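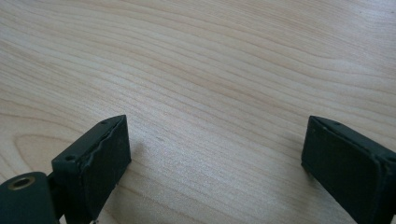
Nach zwei Wintern mit Fußbodenheizung stehen die Fugen bei uns immer noch dicht, nur das erste Auswischen nach dem Ölen hätte ich gründlicher machen sollen, schreibt ein Kunde aus Sukow über das Hartwachsöl Emau 49. Der Hinweis auf das Auswischen ist berechtigt und wird in der Verarbeitungsanleitung weiter unten ausführlich behandelt.

Emau 49 Hartwachsöl, farblos, seidenmatt
Artikelgruppe: Oberflächenbehandlung innen
Hersteller: Dretbridge Oberflächentechnik

Produktbeschreibung
Emau 49 ist ein lösemittelarmes Hartwachsöl auf Basis trocknender Pflanzenöle mit einem Anteil an Carnaubawachs. Es dringt in die oberen Faserschichten ein und bildet nach der Aushärtung eine dünne, diffusionsoffene Schicht. Die Oberfläche bleibt partiell ausbesserungsfähig. Ein vollständiger Abschliff ist bei örtlichen Schäden in der Regel nicht erforderlich.

Anwendungsbereich
Tischplatten, Arbeitsflächen, Treppenstufen, Möbelfronten und Dielenböden im Innenbereich. Geeignet für Laub- und Nadelhölzer sowie für furnierte Flächen ab 0,6 mm Deckfurnier. Nicht geeignet für Außenflächen, Duschbereiche und Flächen mit stehendem Wasser. Auf Eiche und anderen gerbstoffreichen Hölzern ist eine Probefläche anzulegen.

Farbwirkung
Farblos bedeutet ohne Pigmentzusatz. Die Anfeuerung des Holzes bleibt erhalten und fällt auf hellen Hölzern wie Ahorn und Birke schwach, auf Nussbaum und Kirsche deutlich aus. Wer den Rohholzton möglichst halten will, verwendet die Variante Emau 49 Natur mit geringem Weißanteil. Diese ist auf dunklen Hölzern nicht zu empfehlen - in den Poren bleiben sonst helle Rückstände sichtbar.

Vorbereitung
Der Untergrund muss trocken, staubfrei und frei von Wachs- und Silikonresten sein. Holzfeuchte maximal 14 %. Massivholz in Stufen bis Korn 150 schleifen, Furnier ausschließlich mit Korn 180 und in Faserrichtung. Feinere Körnungen verringern die Aufnahme des Öls und damit die Beständigkeit.

Verarbeitung
Gebinde gründlich aufrühren, nicht verdünnen. Dünn mit Flächenstreicher oder kurzfloriger Rolle auftragen, nach 15 Minuten den Überstand mit einem fusselfreien Tuch vollständig abnehmen. Nicht abgenommenes Material trocknet klebrig auf und lässt sich nur mit Pad und frischem Öl wieder anlösen. Zwischentrocknung mindestens 9 Stunden bei 20 °C und guter Lüftung. Zweiten Auftrag dünner ausführen. Auf Tischplatten beide Seiten behandeln, um Verzug zu vermeiden.

Technische Daten
Glanzgrad: seidenmatt
Verarbeitungstemperatur: 15 bis 25 °C
Begehbar bzw. leicht belastbar: nach 24 Stunden
Voll belastbar: nach 9 Tagen
Gebindegrößen: 0,375 l / 0,75 l / 2,5 l
Lagerung: kühl, frostfrei, dicht verschlossen

Sicherheitshinweis
Mit Öl getränkte Lappen können sich selbst entzünden. Lappen nach Gebrauch ausgebreitet im Freien trocknen oder in einem geschlossenen Metallbehälter unter Wasser aufbewahren. Schleifstaub geölter Flächen ebenso behandeln.

Zubehör
Pflegeöl Tangen, farblos, 0,5 l
Handpad Tangen, weiß, fein
Flächenstreicher 100 mm, Mischborste

Stand des Merkblatts: 30. Januar 2019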